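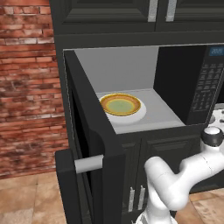

Piltidden were an indie pop group from the harbor town of Sakcombe, best known for the album Drumus and for a following that has always been more devoted than large. The group began as a duo of voice and electric organ and expanded, with some reluctance, to a full band. Their music is usually filed under chamber pop, although the members preferred "songs," a term that never caught on with record stores.

Name

The name comes from a misprinted parking notice outside the group's first rehearsal room. What the notice was meant to say has never been established. Early posters spell the name with one d, with three, and in one case as "Pill Hidden," under which title the group played an entire evening and received a polite write-up in a church newsletter.

History

Formation

The singer and the organist met in the choir of a Sakcombe secondary school, where both had been placed in the back row for reasons on which their accounts differ. They began writing together after the choir was merged with the school's recorder ensemble, an event the organist later called "the first sign that something had to be done."

Their earliest recordings were made on a four-track cassette machine in a room above a chandler's shop. Traffic from the fish dock is audible on most of them. When these recordings were later reissued, the dock noise was carefully removed, fans complained, and it was carefully put back.

The first release was a single, "Low Tide Manners," pressed in an edition of 500 and sold mainly from a suitcase. It was played once on regional radio, shortly before the shipping forecast, and ran into it. Several listeners wrote in to ask where they could buy the longer version.

Signing to Ljungberg

The single came to the attention of Ljungberg, a small label that had until then specialized in accordion music and sound-effects records. The label's interest in pop was recent and its grasp of the business uneven. The contract, a photocopy of which circulated among fans for years, gave the group complete artistic control but said nothing about who would pay for the studio.

Ljungberg did insist on a drummer. The duo had used a home organ's built-in rhythm presets up to that point and were fond of them, particularly the one marked "Rumba 2," which appears on nearly every early song, including the slow ones. A drummer and a bass guitarist were recruited through a card in the window of an instrument repair shop. The drummer learned to imitate the rumba preset so closely that the group returned to using the machine on days when the drummer was late.

Drumus

The debut album, Drumus, was recorded over one winter, mostly at night, when the studio was cheaper and colder. Its title was the label on a tape box: the engineer had begun to write "drums" and had then either changed course or sneezed. The record has 12 tracks, one of them consisting of a kettle coming to the boil while the singer hums a hymn tune. The kettle is credited on the sleeve. The bass guitarist, through an oversight, is not.

The songs deal largely with small-town life: bus timetables, unreturned library books, a dance at which the power fails. The organ carries most of the melody, with the guitars kept low and the vocals very close to the microphone. "Half a Harbor" was chosen as the lead single over the objections of the group, who felt it was too cheerful. It remains their best-known song and the only one regularly attempted at karaoke.

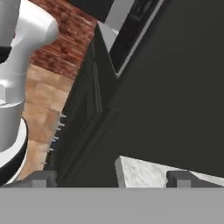

Gripper fingers, beige brick and pale stone in a computer-rendered view.

Second album and breakup

The follow-up, Weather for Beginners, was made with a larger budget and shows it, not always to its advantage. A string section was hired for the title track and, having been paid for the full day, was used on everything else as well. The rumba preset was retired. Some listeners regard its absence as a mark of maturity, others as the moment the trouble started.

A tour followed, planned by Ljungberg from a road atlas that was missing its central pages. The group played two nights in one town that had asked for neither and drove straight through another where a sold-out hall was waiting. The organ, a heavy console model with its own bench, had to be carried up a fire escape at most venues. Relations within the band declined in rough proportion to the number of stairs.

The breakup was announced in the fan club bulletin, beneath a notice about T-shirt sizes. It cited "differences over luggage."

Musical style

Piltidden's arrangements favor short verses, long codas, and chords that arrive slightly before the singer is ready for them. Reviewers often called the singing "unhurried," which was kind, and the lyrics "oblique," which was fair. The singer rarely used a chorus in the ordinary sense, preferring to repeat a single line until it had either gained meaning or lost it completely.

The organ sound depended on a faulty vibrato circuit that wobbled more as the instrument warmed up. Concert recordings can be dated within an evening by the severity of the wobble — the encores are close to seasickness. A well-meaning technician repaired the circuit during the second album sessions, and the group spent a good part of the remaining budget trying to break it again in the same way.

Reception and influence

Drumus sold modestly on release. One reviewer found it "charming in the manner of a guest who has not noticed the time." Sales improved after the breakup, a pattern the members took personally. The album was later reissued by Ljungberg with expanded notes, in which the bass guitarist's name was included and misspelled.

A number of later bedroom pop acts have borrowed the group's close vocals and home-organ rhythms. In Sakcombe itself, a tribute night is held each January in the upstairs room of a pub. The former members are invited every year. The drummer usually attends, and has twice been beaten in the quiz.

Discography

Studio albums
Drumus (Ljungberg)
Weather for Beginners (Ljungberg)

Singles
"Low Tide Manners" (self-released)
"Half a Harbor"
"The Lights Went at the Dance"
"Weather for Beginners" (promotional copies only, most of them unplayed)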